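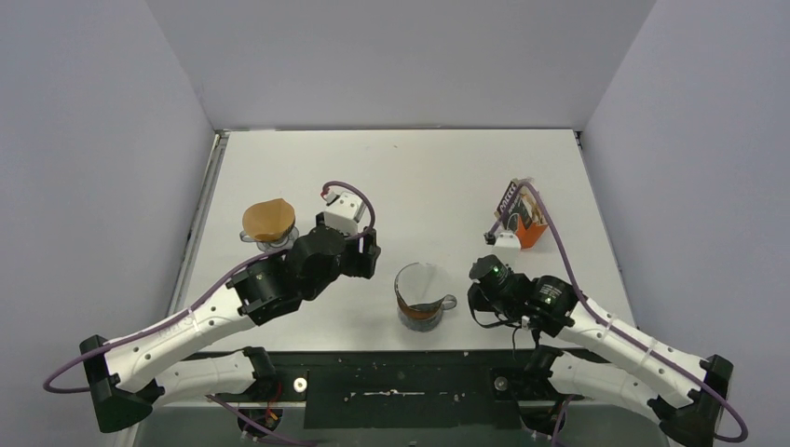
Coffee dripper, glass vessel and open package on the white table.

Plaltari Rural Fire Brigade
Home Smoke Alarm and Escape Planning Program
Progress report to the Stemen Community Fund
Thu 12 August

Prepared by Kristine Estrella, program coordinator

Dear all at the Fund,

It's a real pleasure to be writing this one. When we sent you our first report in February we had a ute full of alarms, a borrowed ladder and a visit list that was mostly our own relatives. Since then we have fitted 661 alarms in 141 homes across the Plaltari and Ambrosio districts, and the phone keeps ringing!

Where we are up to

Our grant agreement asked us to reach the older weatherboard houses on the Ambrosio side first, and we've stuck to that. Those streets are now finished except for a handful of places where we couldn't get hold of the owner. The Plaltari township visits began in autumn and are well under way. The farms out along the Plirnitz road are still to come, and they'll be slower going, because a single visit can take up most of a morning once you've driven in, opened all the gates and been shown the new pump.

Each visit follows the same pattern. Two members go in together, one to fit and test the alarms and one to sit down with the household and draw up an escape plan. We put an alarm in every bedroom, in the hallway and in any living area, and where the house allows it we link them so they all sound at once. The linked ones are by far the most popular part of the program. People's faces change when the alarm in the back bedroom sets off the one beside them in the kitchen.

The escape plans have surprised us. We thought they would be the dull bit, a sheet of paper to get through before the kettle went on. Instead, families argue over them (cheerfully, mostly) and want to walk the route then and there. We have found deadlocks with the key kept in another room, windows painted shut for years, and one back door with a chest freezer hard up against it. The freezer has moved to the shed. Some of the best questions come from the kids, who want to know what happens to the dog.

Working with people who can't hear the alarm

Efren Layug has led this part and has done a terrific job. The grant covered 50 kits with a strobe light and a vibrating pad that goes under the pillow, for residents who are deaf or hard of hearing. Over half are now in use. Efren goes back a fortnight after each one is fitted to check the pad is still in place and the resident is happy with it. A couple of people had unplugged theirs to charge a phone, so he now carries spare double adaptors and labels the plug in large print.

Word has spread through the hearing group that meets at the Ambrosio hall, and we expect the rest of the kits to be spoken for before the fire danger period starts.

Training

We planned to train members from our own brigade only. Stemen brigade asked if they could join, so we opened up the second weekend to them, and it made for a much livelier couple of days. Everyone who fits alarms has now done the ladder safety session, the testing and siting session and the evening on talking with residents. That last one was Kristine's idea (mine, I admit it) and it got a few groans beforehand. It also got the best feedback of the lot, particularly the part on how to raise hoarding or blocked exits without making anyone feel told off.

What hasn't gone to plan

We lost most of three weeks in winter when the low crossing on the Plirnitz road was under water. Those visits have been rebooked.

Our first booking form was too long and asked for things we never used. It's down to a single page now, and people can ring and have one of us fill it in for them.

Renters have been harder to reach than owners. Tenants are keen, but some didn't want to ask the agent for permission. We have written a short letter that tenants can pass on, and the local agency has agreed to send it out with its inspection notices. It's early days and I'll have more to say on this next time.

Money

Spending is within budget. Alarms came in a little cheaper than quoted because we ordered in bulk, while fuel has cost more than we allowed. With your agreement we would like to move the saving on alarms across to travel, so the farm visits can go ahead in full. The itemised statement and receipts are attached separately.

Next steps

From now until the end of spring we will finish the township list, start on the Plirnitz road farms and fit the remaining strobe and pad kits. We will also ring back every household visited in the first month to check that the alarms are working and the plan is still on the fridge.

You'd be very welcome to come along on a visit. Saturdays are our busiest day and there is always a spare seat in the ute. Ring Efren or me at the station and we'll find you a good one, with sturdy boots if it's a farm.

With warm thanks from the whole brigade,

Kristine Estrella
Program coordinator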